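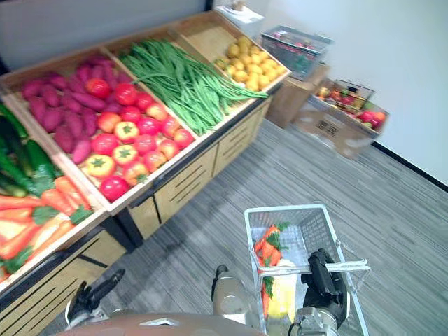
*4 min read*

November, evening

The tooth woke me at 3 in the morning again. It is the lower left one, second from the back, with the big gray filling I got in 2000, before I moved to this country. For many years I did not think about this tooth at all. Now I think about it before I think about my own name.

It is a strange pain. When I drink something warm it comes slowly, it grows, and then it stays there after the cup is already back on the table. Cold does not do so much. I sat in the kitchen with the small lamp on and I wrote down when it started and when it stopped, so that I could tell the dentist in the correct order. In my own language I can describe a pain very well. In English I always have the feeling that I choose between "sharp" and "dull" and that the truth is in another word which I never learned.

My appointment was in the morning, at Finomus Dental, on the second floor above the pharmacy in Dimilia. I came too early and had to fill in the form again, the same form as in spring. I wrote the same answers. The pen was on a string which was too short for the clipboard, and I had to hold my arm very near the desk, like a child who does not want the neighbor to copy.

Dr. Pushpa Rathore saw me after a short wait. I like her. She does not speak while her hands are in my mouth, or if she speaks, it is not a question. First she tapped on the teeth, one after the other, with the end of the mirror. On the neighbor teeth I felt nothing. On the bad one I lifted my whole body from the chair. She said, "Okay, I believe you," and she made an X-ray.

Then she turned the screen to me. At the end of the root there was a small dark shadow, like a drop. She explained that the nerve is dying or already dead, and that the old filling had been very deep. I can have a root canal and then a crown, or she can take the tooth out. If I do nothing, it will probably become quiet for some time and then come back worse, maybe with swelling. I asked if it was my fault. She said that a filling which lives so many years has done its work, and that I should stop asking whose fault it is and decide about the tooth.

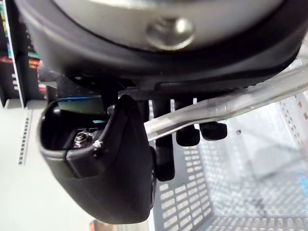 *Screw head, very near.*

I asked her three times whether the root canal hurts, in three different ways, and she answered each time with the same patience. With the numbing it should feel mostly like pressure, she said. Afterward it can be sore for a few days when I bite. She does not do the back teeth herself. For this she sends people to the office of Dr. Triệu, on the other side of the river, who has a microscope and does only roots.

The front desk lady printed the estimate for me. My insurance is the Meretti plan from work, and it pays 2000 dollars in one year, and then it stops. I already used a part of it in spring for the two fillings and the deep cleaning. With the root canal and the crown, what remains for me to pay is 1069 dollars. She showed me the line with her pen. I said "thank you" to the paper, which was silly.

She also told me something useful: if the root canal is done now and the crown only after New Year, then the crown goes on the next year's money. I asked if it is allowed to wait so long with a tooth that has only a temporary filling. She went to the back to ask Dr. Rathore, and the answer was yes, for some weeks, but not for months, and I must not chew anything hard on this side. So I will do it like this. I have to call Meretti tomorrow to hear from them that it is correct. I wrote the questions on a card, because on the phone I lose my grammar.

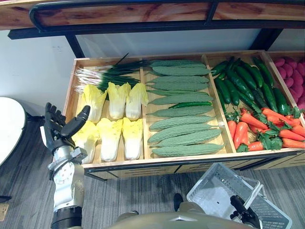 *Green onions and halved napa cabbages.*

At home I made soup and let it become almost cold. I ate on the right side, carefully, with my head a little bent - my husband said I looked like a bird listening to something. He thinks I should take the tooth out and be finished. His father had only a few teeth left and ate everything, even nuts, this is his argument. I said I want to keep it. I cannot explain very well why. It hurts me every night and still it is mine, and the hole would be mine too.

Dr. Triệu's office called back in the afternoon. They have a free place next week, early, and somebody may also cancel before. I gave them both phone numbers. Until then I take the ibuprofen with food, as she wrote on the small yellow paper, and if my cheek swells or I get a fever I should call immediately and not wait.

My mother called after dinner. I did not tell her, but she heard it in my voice and asked which tooth. So I told her. She remembered the dentist who made the filling, the tall one with the cold hands and the radio, and that I refused to go home by bus after it because my lip was hanging. I had forgotten this completely. We talked for a long time, and my jaw was tired at the end.

Now it is quiet in there. I put a second pillow on the bed, Dr. Rathore said it can help to lie with the head higher. The pills and a glass of water are beside the lamp. Tomorrow: call Meretti, buy a soft toothbrush, ask my boss for the free morning.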